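第四章 婴儿连体衣的折叠与收纳

适用范围:Komholm 婴儿衣物收纳套装(分格抽屉、隔板、标签夹)。抽屉的安装请看第二章,隔板的裁切请看第三章。如果您是跳过前三章直接翻到这里的,我们理解,大部分用户都这么干,只是请先确认抽屉已经装上了。

4.1 开始之前

婴儿的衣服很小,这一点容易给人错觉,以为它好叠。成人衬衫有肩线、有门襟、有两条老老实实的袖子,折哪里一目了然。连体衣有领口、按扣、裤腿,有时还连着脚,整件衣服没有一条边是直的,摊开以后像一只刚下班的青蛙。请把预期调低一些,再往下看。

您需要准备:

一张干净的桌子,桌面宽度不小于一件连体衣展开的宽度。床也可以用,但床面会陷下去,叠出来的东西带弧度,而且您很可能会顺势躺下。
已经洗净并且完全晾干的衣物。
一盏灯,或者一扇朝向不错的窗户。浅色布料上的折痕在暗处根本看不见。
本套装附带的纸质定宽卡一张。如果已经弄丢,见4.6。

注意:潮衣服请不要放进抽屉。Komholm 抽屉的底板没有通风孔,关上之后里面的气味会自行发展,速度超过孩子的身高。

4.2 分类

1. 把所有连体衣倒在桌上。这一步不需要技巧。

2. 按尺码分堆,不要按颜色分。按颜色分的抽屉拍照好看,半夜三点用起来很折磨人,您会在一片柔和的米色里翻出一件三个月前就穿不下的衣服。

3. 尺码标已经磨掉的,拿一件确定合身的衣服比一比,从肩到裆对齐。长度差出一指宽以上的,归到另一堆。

4. 已经穿不下的衣服单独放一个袋子。请不要放回抽屉里“再看看”。孩子不会变小。

5. 带脚的和不带脚的分开。两者折法不同,混在一起叠,叠到一半就会开始怀疑说明书。

说明:有些品牌的尺码以身高厘米标注,有些以月龄标注,还有一些用的是某种我们至今没有弄明白的字母。请以实物为准。

4.3 不带脚连体衣的折法

1. 正面朝上平放,领口朝远离您的一侧。

2. 按扣全部扣好。扣错一颗的,现在就改。您此刻省下的十秒,会在给孩子换衣服的时候连本带利还回去。

3. 左右袖子向内折,袖口落在衣身中线附近。短袖折到袖笼处即可,它本来也没多少可折的。

4. 衣身左右两侧各向中间折入,宽度与定宽卡一致。

5. 裆部向上折到胸口,再从下往上对折一次。

6. 用手掌轻压。不要用熨斗,不要用词典,也不要坐在上面。

4.4 带脚连体衣的折法

带脚的款式多了两块圆鼓鼓的布,设计者觉得可爱,折叠的人未必同意。顺序要稍微改一下,先处理脚,再处理其他部分。

1. 平放,领口朝远端,双脚朝向自己。

2. 两只脚分别捏住边缘,向两侧轻轻拉开,把中间堆着的布料铺平。拉的力度以布料不再打皱为止,继续用力只会让左右两条腿长短不一,这个问题后面没有任何步骤可以补救。

3. 检查脚底是否翻在外面。洗衣机很喜欢把其中一只脚翻过去,另一只不管。

4. 把双脚向上翻折,脚尖对着肚子的位置。

5. 两侧向中间折,让袖子压在脚的上面。鼓起来的肩部先用指腹抚平,不然叠完之后会有一个角一直翘着,像在举手提问。

6. 从下往上折两次,收在领口下方。领口外露,方便辨认。

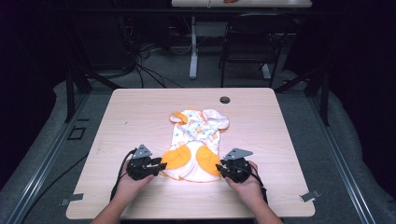
7. 放下手,等片刻。如果它自己慢慢展开了,说明第4步的脚没有压住。请回到第4步。如果没有展开,恭喜,请在它改变主意之前放进抽屉。

注意:泡泡袖、荷叶边以及任何立体装饰都不适合硬压。这类衣服请放在抽屉最后一格,竖着靠住隔板就行,不必追求方正。

4.5 入抽屉

1. 叠好的衣服竖着放,折边朝上,领口朝同一个方向。平着摞也放得下,只是最底下那件从此不会再有人穿。

2. 每格以 4 件为宜。塞得进第五件,不等于取得出第一件。

3. 带脚的厚款靠后,薄款靠前,正在穿的尺码放在最顺手的一格。

4. 把标签夹卡在隔板上沿,写明尺码。建议用铅笔,这些数字的有效期很短。

5. 推回抽屉。推到底时应该听到一声轻响。如果推到一半停住,多半是后排某件衣服的脚伸了出去,请拉出来整理,不要用膝盖。

小心:抽屉满载时请勿同时拉开两层以上。柜体没有固定到墙面的,请先按第二章完成固定,再使用任何一层抽屉。家里有会爬的孩子时,这一条没有商量余地。

4.6 常见问题

定宽卡不见了。
取一张硬纸板,裁成宽 92 毫米的长条即可。定宽卡本身也就是这么一回事,我们只是把角剪圆了。

叠完以后每件宽度都不一样。
正常。只要能竖着站住,孩子和抽屉都不会提出异议。

家里另一位成年人拒绝使用这套折法。
请在抽屉里给对方划一格,不贴标签,不作评价。本套装多附的一块隔板就是为此准备的。

竖放的衣服总往前倒。
这一格太空了。把隔板向前移一档,或者从邻格借一件来撑场面。

孩子长得太快,刚分好类就要重来。
我们对此无能为力。建议在换尺码时一次理完,不要零敲碎打。先把小一号的整格取出装袋,再把大一号的往前挪,标签擦掉重写。

棉绒粘在隔板上。
用微湿的布擦拭,晾干后再装回。隔板不可机洗,有用户试过,隔板没有回来。

4.7 换季存放

暂时不用的衣物可装入 Morka 收纳袋(另售),每袋限装同一尺码。袋口留出手掌宽的余量再封,过满的袋子会从中间鼓开,位置通常在您够不着的那层架子上。厚款与薄款分袋,袋外写明尺码和季节。“杂物”不算尺码。

准备送人的衣服,请先检查按扣和脚底的磨损,污渍洗不掉的就留作抹布,别指望收到的人眼神不好。

本章文字:Colleen Melnyk
修订日期:2023年11月13日
抽屉导轨的保养见第五章。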